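工作记录
2024年5月27日
样板卧室,衣物与床品整理
记录:Ludger Hollmann 抄送:Roland Bellamy

上午先把床弄完。灰色床笠是上周洗过的那条,四个角重新拉了一遍,床垫靠墙那一角总是往上缩,这回把松紧边多塞进去一掌宽,躺上去翻了两次身,没有弹出来。垂在床侧的那部分不用塞到底,留着它自然挂下来,拍平就行。之前Roland把侧边也全塞进去,看着利索,可是换床笠的时候要整个抬床垫,一个人抬不动,以后都按现在的做法。

床上不放被子,被子收在衣柜上层。只留两个枕头,叠放在床的一头,灰绿色那一对。白枕套那一对退回库里,太容易沾灰,而且和Pickering那边送来的床笠颜色不搭。枕头叠放的时候不要求对齐,差一点没有关系,不必为这个来回调。

然后是挂衣服。今天只处理那件黄色带黑边的。从洗衣房拿回来的时候是团着的,先在床上摊开,拉链和袖口理顺,再上衣架。钢丝衣架从领口下面穿进去,不要从领口硬撑,领口撑松了就回不来。上架以后提起来抖两下,看下摆是不是齐的。

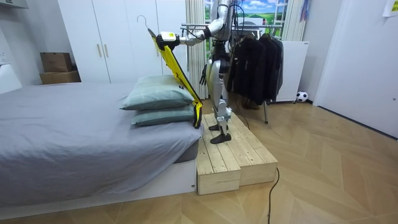

衣物:悬挂与衣架

衣架目前有两种,一种是普通的钢丝架,一种是Vometti的宽肩架。宽肩架好看,外套挂上去肩线是平的,但是占地方,挂衣杆上放不了多少件。钢丝架细,省地方,缺点是肩部会顶出一个小尖,薄料子尤其明显。今天这件面料有点弹性,用钢丝架问题不大。厚外套还是用宽肩架。

挂钩方向统一朝里。这一条去年12月就写过,后来没有人照做,杆上的衣服一半朝里一半朝外,取的时候互相勾住。下午把杆上的全部翻了一遍,花的时间比预想的长。以后收进来的时候当场看一眼方向,不要攒着。

长度的问题。黄色这件提到肩高的时候,下摆会落到枕头边上。衣服是干净的,碰到也不算什么,但是如果枕套刚换过,最好先把枕头往床中间挪一挪,免得拖出褶子。另外提衣服的时候往床尾外侧让半步,空间就够了。

试过两种拿法。一种是抓衣架的钩子,一种是直接捏住衣服上端。捏衣服的话布料会在手里起皱,放开以后要等一会儿才平。抓钩子稳一些,但衣服会转,转到侧面就看不清正反。我自己倾向于抓钩子,Roland倾向于捏领口,说这样不会滑脱。两种都先留着,等厚衣服也试过再定。

黑色镶边那一侧比黄色部分硬,挂久了会往外翘。晚上收工前用手顺着边捋了一遍,明天看有没有用。如果还翘,就低温熨一次,垫布。Hostero那把挂烫机水箱漏,不要用,已经贴了条子。
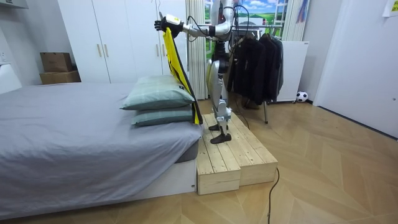
木台阶

床尾的台阶是用松木板做的,没有上漆。当初图快,板子买回来裁好就钉上了,板缝没有处理,现在缝里积灰,吸尘器的扁嘴也只能吸出一部分。今天用硬毛刷顺着缝刷了一遍再吸,效果还可以。

要不要上漆,讨论过两次。上漆以后好擦,但是会滑,尤其穿袜子踩上去。我的意见是只打磨,不上漆,顶多上一层哑光木蜡油,先在一块废板上试。Roland想直接换成成品的,问了Cisberg,报价300,不含运费,交货要17天。暂时不换,现有的够结实,没有必要花这个钱。

打磨要买的东西:
砂纸,120目和240目,各一包
木蜡油一小罐,哑光
木工腻子,颜色尽量浅
硬毛刷一把,现在这把毛已经倒了

台阶和床尾之间不要留缝。留了缝,小东西掉进去很难掏,上个月一只袜子在里面待了很久才找到。每次拖完地以后推回原位,推的时候两个人,一个人推容易把地板刮花。台阶底下已经贴了毛毡垫,左后方那块快掉了,下次一起换。

螺丝全部过了一遍,有8颗略微高出板面,用手摸得出来,会勾袜子也会勾床笠的边。拧下去以后再摸,平了。靠床那一侧的够不到,要把台阶搬开才行,留到打磨那天一起做。

地板是浅色木地板,人字纹,顺着纹路扫比横着扫干净。拖把一定要拧干。电线沿地面走的那一段,扫地时先提起来,扫完放回去,不要压在台阶下面。
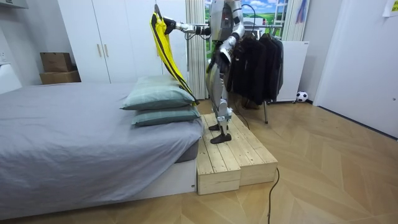 衣柜那边还没有全部弄完。白色柜门用湿布擦过,再用干布收一遍,把手周围手印最多,单独擦。柜里的隔板按季节重新分:上层放被子和备用枕头,中层放叠好的针织衫,下层空着,留给收纳箱。针织衫不要挂,挂了肩会变形,之前有一件灰色的就是这么报废的。

外面挂着的几件深色外套先不动。它们颜色接近,远看分不清哪件是哪件,取的时候经常拿错,所以打算在衣架颈部系一小段布条,不同颜色对应不同的人。布条用零料剪,不要买现成的标签,现成的那种塑料圈套在细钩子上会往下滑。

两个纸箱还是叠着放,小的在上。大的那个装的是冬天的衣物,还没有贴标签,谁有空写一张贴在侧面,不要贴顶上,叠起来就看不见了。小箱子里是杂物,下次清点以后能扔的就扔。纸箱放久了受潮会软,最好换成带盖的塑料箱,尺寸要先量过柜子下层再买。

窗帘今天没有拆。白色的显脏,底边一圈已经发灰。洗一次要拆全部挂钩,装回去也费事,排到打磨那天之后,不然洗完又落一层木屑。手头的挂钩备件约有100个,够用,放在门边抽屉里。

收纳的顺序也记一下,今天是反着来的,吃了亏。先擦柜子,再扫地,最后铺床。我今天先铺的床,擦柜顶的时候灰落在床笠上,又用粘毛滚筒滚了一遍。滚筒纸只剩一卷,要补。

未完成:
靠床一侧的台阶螺丝
左后方毛毡垫
大纸箱标签
外套布条
黄色那件的镶边,明早看一次

Roland明天上午在,我下午才到。木蜡油如果先送来了,放在走廊架子上,不要打开。试板我已经锯好了,靠在工作间门后面,正反两面都可以用,一面擦一遍,一面擦两遍,干了以后穿袜子踩上去比较一下。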